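Clearing the Sink and Counter After a Meal

Most of the work in washing dishes by hand is in the setting up. If the counter is clear and the dishes go into the water in a sensible order, a normal supper's worth of plates and bowls is a short job. If they don't, you end up moving the same bowl four times.
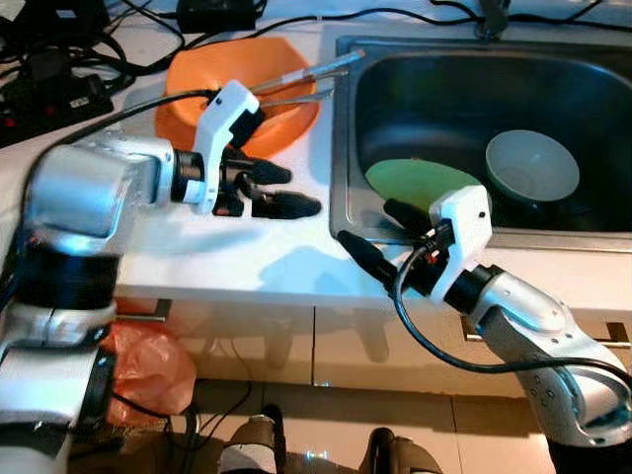 Start with scraping. Hang a plastic grocery bag from a lower cabinet handle or a hook and scrape everything into it before any dish goes near the sink. A rubber spatula does a better job than a fork and won't scratch a glaze. Rice and oatmeal should always go in the bag. They swell in the drain and cause more clogs than grease does in a lot of older houses. When you are done, tie the bag and take it out the same evening if there was fish or meat in it.

Order of washing

The old order still works: glasses, then silverware, then plates and bowls, then serving pieces, then pots. The water stays clean longer that way. Change it when the suds are gone or when you can see a film on top, whichever comes first.

Don't fill the basin with dishes and then run the water. Put in a few inches of hot water with a squirt of soap, then add plates a few at a time. Plates can lean against the side of the basin. Bowls should go in on their sides so they don't trap air and float, unless something is dried onto the bottom, in which case stand the bowl upright and fill it. Ten minutes is enough for most things. Egg and cheese are the exception and do better with cool water first, as hot water sets them.

Never put a sharp knife in soapy water where you can't see it. Wash it by itself, dry it and put it away.

Tongs and other awkward utensils

Tongs are badly designed for washing. The food collects in the scalloped tips and around the hinge. Open them all the way, stand them tips down in a tall jar of hot soapy water, and leave them while you do the plates. Then go over the hinge with an old toothbrush. Dry them open. If they are put in a drawer closed and wet, the spring will rust, and you will find orange marks on whatever is next to them.

If the tongs have been used on raw chicken, they go straight into hot water and not back across a serving bowl. We keep two pairs for this reason, one with a strip of tape on the handle for raw meat. Lorraine Bright wrote in to say she uses a rubber band instead, which comes off for washing and doesn't leave glue behind. That is a better method than ours.

Between uses at the stove, rest them on a saucer or across the rim of an empty bowl. It saves wiping the counter.

Colored bowls

Plastic bowls pick up stains from tomato and turmeric. Wipe them with a little cooking oil on a paper towel before washing, then use dish soap as usual. For a stain that has already set, make a paste of baking soda and water, leave it on for an hour, and rub with a soft cloth. Sunlight helps too. A day on a windowsill will take out a fair amount of yellow.

Glazed stoneware sometimes gets gray lines from silverware. These are metal marks and not scratches, and a powdered cleanser made for stainless steel will usually lift them. I had a set of Semholm bowls that I nearly gave away before I learned this. Try it on the underside first.

Keep the cords back

A kitchen counter is a poor place for a power strip, but plenty of kitchens don't have enough outlets and that is what people use. If you have one, a few things are worth doing.

Move it as far from the sink as the cord allows, and get it up off the surface if you can. Most strips have keyhole slots on the back and will hang on two screws. Water runs along a counter farther than you would expect, especially if the counter isn't level. Set a marble on yours and see which way it goes.

Bundle the extra cord with a hook-and-loop strap. Leave some slack at the plug end. Don't coil cords tightly, and don't run them behind the faucet.

Anything that heats -- a kettle, toaster or slow cooker -- should be plugged straight into the wall. The outlet near a sink should be a GFCI type, with the test and reset buttons. Press the test button once a month. If it doesn't trip, have an electrician replace it.

Dry your hands before you touch any plug. Everyone knows this and most of us forget it with a pot boiling over.

Wiping down

Wipe a white counter last, after the dishes are done and the rack is full. Use a damp cloth with a drop of dish soap, then a second cloth with plain water, then dry it. The drying is what gets rid of the streaks. For coffee rings and berry juice, lay a paper towel over the spot, wet it with hydrogen peroxide, and check it after fifteen minutes. Don't use bleach and vinegar together on anything, ever.

Go along the front lip of the sink with the corner of the cloth. Crumbs and grease collect in the seam there, and if the caulk is cracked, water gets under it and into the cabinet below. Recaulking takes an evening. Let it cure overnight before you run the tap.

A stainless steel basin can be done with baking soda on a wet sponge. Rub in the direction of the grain, rinse well and dry with a towel. Hard water spots come off with white vinegar. Around the base of the faucet, wrap a vinegar-soaked rag and leave it for half an hour, but check the maker's instructions first if the finish is dark or painted, as some of these finishes will dull.

Cabinet fronts under the sink take more drips than any others in the house. Wipe them from the top edge down, and do the handles while you are there. Handles are greasier than they look. A light-colored cabinet shows it first just below the pull.

The floor

Sweep before you mop, and pick up shoes, mats and pet dishes first. On tile, use plain warm water most of the time. Soap leaves a film that holds dirt in the grout. Once every couple of months, scrub the grout in front of the sink with baking soda and a stiff brush. Jaxon Sawatzky asked whether a steam mop is safe on tile. It is fine on sealed tile in good condition, but keep it moving and stay away from cracked grout.

Next month: cleaning out the cabinet under the sink, and what shouldn't be stored there.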